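Section 4. Laying the Breakfast Set

Now that everything is out of the box and has had its first wash (see Section 3, and please don't skip it, even if you're hungry), we come to the part most people bought the Itemia set for in the first place. Laying a breakfast table takes only a few minutes, and after a morning or two you'll hardly need these pages. Still, we'd like to walk you through it once, slowly, with the bread already sliced and the coffee on.

You will need the Anghel serving tray, one Eltton placemat for each person, one square plate for each person, and your own cutlery. Cutlery is not included with any Itemia set.

4.1 Setting the tray and the mat

1. Wipe the table and let it dry completely. The backing on the mat holds best on a clean surface, and crumbs left over from supper will leave little bumps under it.

2. Lay the placemat in front of the chair with its long side toward the person who'll be eating. The animals should be standing on their feet as you look down from the chair. Children notice this before you do!

3. Put the tray behind the mat, toward the back of the table. It is fine for the two to touch.

4. Place the plate near the middle of the mat. Lower it gently — the glaze is tough, but the rim doesn't care for hard knocks.

5. Lay the cutlery to the left of the plate, the pieces side by side and pointing away from you. If you were brought up with the knife on the right, by all means keep it there.

Note: Mats that have been rolled for shipping may curl at the corners for a day or so. Leave them flat under a heavy book overnight and they should settle.

4.2 Serving the bread 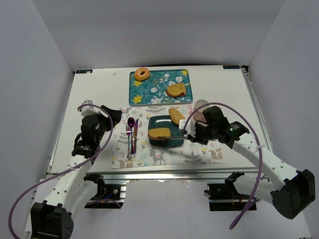
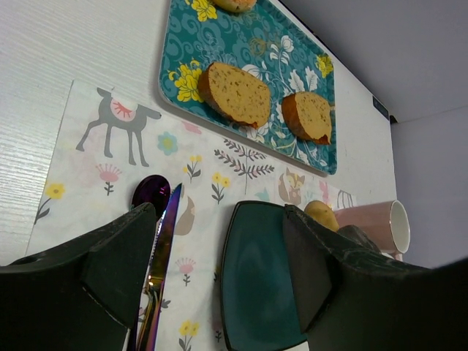 Bread is what the Anghel tray was made for, and it deserves a little thought before everyone sits down. Cut your slices a bit thicker than you would for sandwiches, so that they lift easily and hold up under butter. Lay them flat on the tray where you can, with some of the pattern left open between them. Two slices are plenty beside a bagel, and the yellow flowers still get their chance to show. Bring out more from the kitchen as the tray empties, and keep the rest of the loaf wrapped in a clean towel. Rolls, scones, and plain muffins are welcome on the tray too, though we'd suggest setting a paper doily under anything sticky.

1. Start with the largest pieces and fit the smaller ones in beside them.

2. Carry the tray with both hands, one at each short end. When fully loaded it should hold no more than 3 pounds.

3. Move each slice to the plate with a fork or with your fingers, whichever suits the company.

4. Spread butter and jam over the plate. The mat will forgive a drip of jam if you get to it quickly, but beet juice and turmeric are another matter.

Caution: Do not put bread straight from a hot oven pan onto the tray, and never set the pan itself on the tray or the mat. Let toast and rolls rest for a moment on a rack first.

Caution: Do not cut on the tray. A bread knife will go through the printed layer, and scratches of that kind are not covered by the Turix home guarantee.

4.3 Clearing up

Shake the mat over the sink and wipe it with a damp cloth, working from the middle outward. The tray may be washed by hand in warm water with a drop of dish soap — please don't leave it to soak. Dry both before you stack them. The plates may go in the dishwasher on the top or bottom rack.

If a mark won't come off, turn to Section 6, page 19, before reaching for the scouring powder. Replacement mats can be ordered singly under part number 840.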